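Section 4. Bin Picking Cell, Set-up and Daily Start
Stirnavness Robotics Club, Student Cell Guide
Last changed November 14, 2024

Read section 3 (arm power-up and jog practice) first. If you haven't been signed off on jogging you don't do this section alone. Get a second person on the pendant side.

What you need

Blocks, green and red, from the Pacheco tray. Metal bin. Bar clamps. Feeler card. The cell key. The laptop with the Talari project on it, charged, the battery on it is bad. Safety glasses for everybody inside the tape, visitors too.

4.1 Before anything gets power

1. Key out. E-stop pressed in. Check both, out loud.
2. Walk once around the table. Chairs back past the tape. Bags off the carpet, cords off the walkway.
3. Look at the yellow cable on the arm from the wrist back to the shoulder. Looking for flat spots, cuts, a tie that slid. If a tie moved, tell the cell lead and stop.
4. Look at the black hoses going down to the gripper. They should curve freely. A hose that is folded over will still hold pressure for a while and then it won't.
5. Push each hose into its fitting with your thumb. Pull gently. It should not come out.
6. Wipe the clear fingers with the dry cloth. No alcohol, it clouds them.

CAUTION: Never reach into the bin with the key in. Doesn't matter if the program is paused. Paused is not off.

4.2 Seating and clamping the bin

The bin position is saved in the program. If the bin moves, every pick is wrong by that much, and the arm will happily drive a finger into the wall. Most of our broken fingers in September were from this.

1. Set the bin on the boards, sloping panel to the back.
2. Slide it until the front corner touches the pencil marks on the table. Use the marks from this season. The old ones are crossed out.
3. Rear clamp first, hand tight only.
4. Front left clamp next, hand tight.
5. Check the marks again. It walks a little when you do the front one.
6. Now tighten both, a bit at a time, back and forth. Stop when the bin won't shift with a firm push. Do not crank on it, the wall bends in and then the left side picks are off.
7. Feeler card under each corner you can get to. Card should not slide in. If it does, loosen and start over from step 2.

Note: clamp handles point away from the arm. A handle sticking in over the rim is a collision. We have lost a wrist cover to this, 73 dollars plus shipping.

Note: keep the clear film flat as you can when you clean. It wrinkles, fine, but if a corner lifts up tape it down before you run. Loose film gives the vision a bright spot and it will try to pick the bright spot.

4.3 Loading the blocks

1. Key out again if you put it in.
2. Only blocks from the tray. No 3D printed ones, they are lighter and the grip check fails.
3. Throw out of the set any block with a split or a loose edge. Scuffed is OK. Worn corners OK.
4. Drop them in from low, by hand, mixed up. Don't line them up nice. The whole point of the task is that they are messy.
5. At least one block should be leaning on a wall. That's the hard case and it is scored.
6. Hands out. Say "clear."

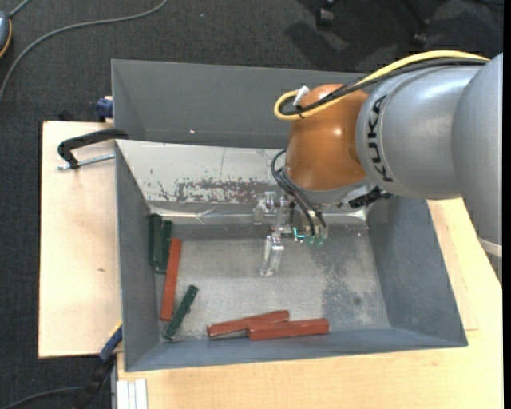 Fig. 4-1. Bin clamped and loaded, gripper over the bin, nothing gripped.

Check your load against the figure. Doesn't have to match it block for block. Leaning ones in the corner like the green pair are good for practice, the vision has to separate two of the same color that overlap. Red on red near the front wall is the same kind of problem but lying down.

If every block ended up flat with space between them, pick them up and drop again. Too easy, the run won't count.

4.4 Start-up

1. Glasses on. Everybody behind the tape.
2. Key in. Turn to T1 (slow mode). You stay in T1 for the first pass every single day, no exceptions for people who "just ran it yesterday."
3. Release the e-stop. Acknowledge the messages on the pendant. Read them before you tap them.
4. On the laptop open the Talari project, file BIN_811. There are other files that look like it. Only 811 has the right bin height.
5. Open the air valve slow. Listen. A steady hiss means a hose isn't seated, go back to 4.1 step 5.
6. Open and close the gripper 3 times from the pendant. Fingers should move together. If one lags, write it in the log.
7. Jog to HOME. Then to ABOVE_BIN. Hand on the e-stop for this one.
8. From ABOVE_BIN, jog straight down at 2 percent until the fingertip is near the floor of the bin, the worn area on the right half is where everybody tests so use that. Don't touch down. Slide the feeler card under. You want the card to just fit.
9. Card won't fit: you're too low. Back up, redo 4.2. Card floats: too high, same thing.
10. Jog back up to ABOVE_BIN before you do anything else.

CAUTION: Do not fix a height error by changing the number in the program. Fix the bin. Someone always changes the number and then the next team crashes.

4.5 First pick in slow mode

1. Set color order. Default is green first then red. Teams can change it but write it on the run sheet.
2. Press and hold the start key. Let go and it stops, get used to that feeling.
3. Watch the wrist not the fingers. The fingers look fine right up until the wrist hits the rim.
4. Watch the cable loop too. On picks along the left wall the wrist turns a long way and the loop gets tight. If it goes straight, stop. Jog back the way you came.
5. After the block lifts, wait for the grip check. Then let it go on to the drop tray.
6. Do one pick from the middle and one off a wall. Both good, go to 4.6.

Missed picks: let it retry once. Second miss, stop and look. Usually one of these.

Fingers close beside the block: bin moved. 4.2.
Fingers close on top of the block: height. 4.4 step 8.
Vision finds nothing: lights off, or the laptop went to sleep.
Vision finds a block that isn't there: reflection. Film, or somebody's phone.
Block slips on the lift: dirty fingers, or it grabbed too close to the end.
Picks the one underneath first: known problem, the sort is by color and then height and sometimes it gets confused with the ones that lean. Write down how they were laying and re-drop.

4.6 Full run

1. Cell lead has to be in the room. Lead turns the key to AUTO, not you.
2. One person on the e-stop, does nothing else. No phone.
3. One person on the run sheet.
4. Start. A full bin takes around four minutes. A stop in the middle counts as the end of the run for scoring, but stop anyway if you don't like what you see. We don't take points for pressing the button.
5. When the bin is empty the arm goes HOME by itself. Wait for the pendant to say so before anyone crosses the tape.

Note: a block dropped outside the bin stays on the floor until key out. Same for pens, cards, anything.

4.7 Getting it unstuck

Finger jammed against a wall or under a block:

1. E-stop. Leave it in.
2. Get the cell lead.
3. Lead closes the air. Fingers go soft.
4. Lead only: release e-stop, T1, jog up in small steps. Usually Z only. Don't try to wiggle it sideways, that is how the fingers snap.
5. Key out, then check the fingers for cracks. Hold them to the light. A hairline counts, swap it. Spares are in the Tevico drawer, bottom one.
6. Redo 4.2 and 4.4 completly before the next run.

4.8 Shut down

1. Arm HOME. T1. E-stop in. Key out, key to the lead.
2. Air valve closed. Run the gripper open once to bleed the line (do this before the e-stop or it won't work, yes the order here is wrong, will fix in the next version).
3. Blocks back in the tray. Count not needed, but every slot should be full.
4. Wipe the bin floor, dry cloth. The scuffs don't come off, don't scrub.
5. Leave the clamps on if your the morning group. Afternoon group takes them off and hangs them up.
6. Log sheet: file used, color order, misses, anything that sounded weird.
7. Laptop on the charger. Check the light is on.

Run sheets go in the Tevico binder, not in the drawer. Next section is vision calibration, don't start it without the lead.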